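Zabala and the Pamphlet Years: a review

I bought this history of political cartooning in February, meaning to dip into it on the train, and ended up reading it over my supper for the best part of a fortnight (there are crumbs in chapter 2, sorry). Petronella Moodley writes about the fictional-sounding but very real rows over Zabala, a little satirical weekly started in 1969, and she's lovely company even when the arguments turn nasty.

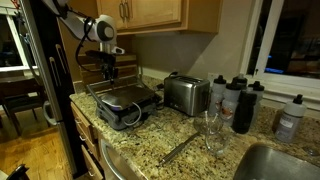
What I liked

The chapter on the blasphemy complaint is the best thing in it. She lets the angry letter writers have their say at proper length, the editors too, and I changed my mind at least twice!

What I didn't

It's a heavy old brick at 803 pages, and the drawings are printed far too small. I'd also have liked more on how the neighbours in Neltley felt once the police guard had gone home.

Still, I've already lent it to my sister and I want it back.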